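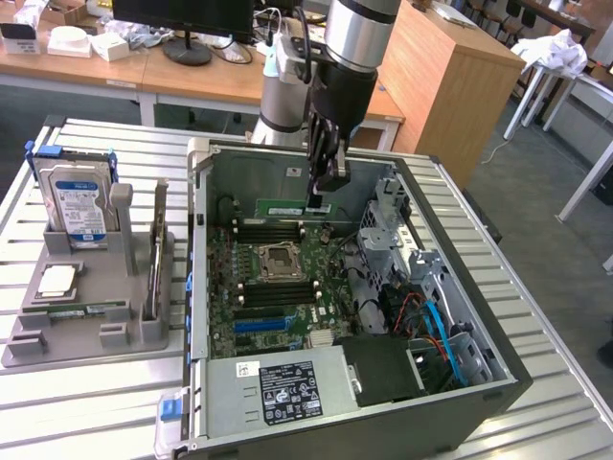 Dell tower on its side, cover off, CPU out of the socket

Refurb and Repair > Desktops and Workstations
Thread: Stripping a Dell tower, what order do you go in?

gilaslow_bench
Posted Wednesday
Got 12 of these towers to take apart, same model as the one in the pic. Drive is out and parked in the tray with its blue caddy still on, CPU is in the shallow pocket below it. Power supply and the metal drive cage are still in the case. I have been doing the drive first, then CPU, then memory, then power supply. Takes longer than I'd like. What order do you use?

Prindano
Memory first, always. The sticks are the easiest thing to knock while you're fighting with a cooler. Two latches, lift, into an antistatic sleeve, done.
Also I would not leave that socket open. Put a cover on it or put the CPU back in and close the bracket. One dropped screw and you have bent pins and a dead board.

tvd_repairs
Disagree on the memory. On boards with a bank of slots above the socket and another below it, I take the cooler and CPU out first so I have room for my hands. Then the sticks come straight up. If you pull them at an angle you can crack the end latch.
Agree on the socket cover.
Teun Van Dijk

gilaslow_bench
I don't have socket covers for these. Is tape ok?

Prindano
No. Adhesive near the contacts is asking for trouble. Buy a bag of covers for that socket type, they are cheap. Until they arrive, leave the CPU in.

forkico
Depends what you're doing with the boards. If they go to scrap it doesn't matter what order you use or whether the socket is covered. If you're reselling them, cover it.

gilaslow_bench
Reselling the boards that pass. 9 of them posted fine before I started. The others I haven't sorted out yet.

tvd_repairs
Then write down which slots the memory came out of before you pull it. Some of these won't boot if you put the sticks back in the wrong bank. I lost an afternoon to that once.

mertens_k
Leave the drive in the caddy if you can. The blue ones get lost or the tabs snap, and buyers ask for them. I sell drive and caddy together.
What's the tray? Is it made for this or did you cut it?

gilaslow_bench
Gray plastic, molded, has slots and pockets. It came with the bench when I bought it. Good for drives standing up. I don't love having the CPU loose in it, but it hasn't slid so far.

mertens_k
I'd use a clamshell for the CPU if it's going in the mail. In the tray is fine while you work.

forkico
Back to the order. I do the power supply last. It's heavy, and with it in, the case doesn't move around on the bench. Unplug all the board leads first and tuck them over the drive cage with the SATA cables.

Prindano
I take the supply out early. Gets the thick wires out of the way and you can see the board screws. I guess the case slides a bit, but I use a rubber mat.

forkico
We're not going to agree on that one.

gilaslow_bench
Tried 2 this morning with memory first and power supply last. Quicker than my way. Ordered the socket covers. Will try the rubber mat on the next one and post times.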